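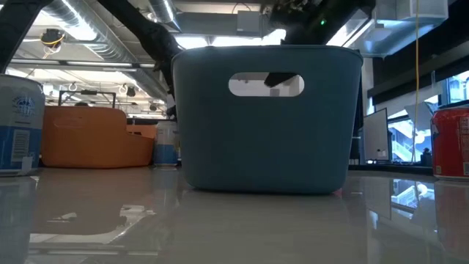 Students from the Plostbridge robotics club are off to the Tzanetos Challenge in March, and they can't wait! The 42 members have programmed their robot arm, Fuvon, for the sorting event, where drink cans and household containers share one table and every move is scored. Reaching down into a deep plastic basket has become a favourite exercise at practice, along with a fair bit of friendly arguing over gripper angles.

"The kids have logged 836 practice runs and they're still asking for more," said club coach Ramesh Grewal. "I'm so proud of them."

Families are welcome at the open practice, 7 p.m. in the Plikenine Centre.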